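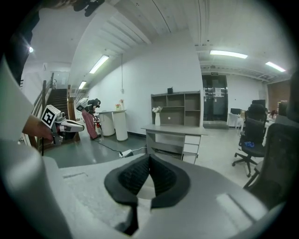 Our group looked at how the ground floor of the Coutinho study house is furnished and lit, and whether it could be made easier to work in without buying much. The room sits at the foot of the stairs and is used for most of the day, partly as a place to study and partly as a way through to the upper floor. Its main piece of furniture is a gray desk with open shelving built in above it and a white drawer unit under the right side. Farther over is a white counter on two cylindrical pedestals, where the two small vases of pink flowers stand. A black cable runs over the gray floor from near the counter to a white power strip, and that cable became a large part of our project.

Background

The house belongs to the Coutinho program and is shared by students from two departments. Gifty Aryee and Hélder Figueiredo measured the room in December. Ho-yin Chang made the floor plan, Gayan Nanayakkara handled the questionnaire, and Tài Lã wrote most of this report. We had a budget of 141 dollars, and 14 students filled in the questionnaire.

What people said

The most common complaint was the cable. People coming down the stairs tend to look toward the counter and not at the floor. The second complaint was light. The tube lights on the sloped ceiling serve the stairs well, but several students said they still bring a lamp to the desk after 4 p.m.

The desk itself got good comments. The compartments in the shelving are used for paper, chargers and library books, and two students said it was the only place in the house where they could leave things sorted. The counter got mixed answers. Some wanted it cleared for laptops – others liked having one surface that was not for work. We did not try to settle this.

What we tried

We drew three layouts. In the first, the desk moves to the wall nearest the outlet and the power strip goes behind it. This shortens the cable run but puts the desk too close to the foot of the stairs, where the two wooden newel posts already narrow the way through. In the second, the desk stays and the counter moves. The counter is heavier than it looks, and we were told not to drag it on that floor. In the third, nothing moves and the cable is routed along the wall under a floor cover.

We chose the third. Gradiston sells a low rubber cover that fits the cable and can be cut with a knife. A clamp lamp from Kolari was added to the plan for the desk shelf. Both fit inside the budget, with a little left for cable ties.

Problems

Our first floor plan was wrong. Ho-yin had drawn the staircase from memory and left out the depth of the bottom step, so the second layout looked roomier on paper than it was. We measured again and redrew all three. The questionnaire should also have asked what time of day people use the room, as the answers about light are hard to compare without it.

Next steps

The cover and lamp are on order. Gayan will repeat the questionnaire with the same students after they have been in place for a month, this time with a question about hours. The revised plans are in the project folder, with the measurements on a separate sheet.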